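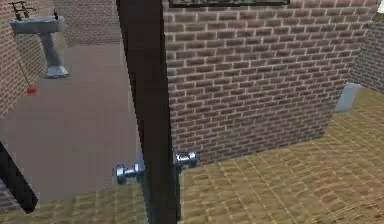

Dark door with round chrome knobs, brick wall to the right.

Filed under: Buying, Paperwork, Floor Area

The listing for the unit on Goh Street gave the floor area as 1334 square feet. The county record gave a smaller number, and the appraisal gave a third. I spent most of Thursday finding out why.

The county figure comes from exterior measurements taken when the building was converted, less the stairwell. The appraiser, Augustina Akpalu, measured the outside walls again and left out the part of the top floor where the ceiling drops below five feet. The listing agent had copied the figure from the last sale. It included the enclosed porch, which has no heat.

None of this changes the unit. It does change the price per square foot, and that was the number my lender's desk reviewer wanted explained. Theophilus Adjei, who is handling the loan, asked for a one-page sketch with each room labeled and the porch shown separately. I drew it on graph paper and scanned it. He accepted it the same afternoon.

Two points for anyone comparing units in the same building. First, ask which figure the condo fee is based on. In ours it is the declaration, a fourth document, and the share listed there does not move if somebody remeasures. Second, ask for the date of the measurement. Ours was made before the rear closet was built, sometime after 2000.

The seller has agreed to correct the listing sheet – the price stays where it was. Next is the title search. The plat shows a shared drain easement along the back lot line, and I have not yet found the recorded copy.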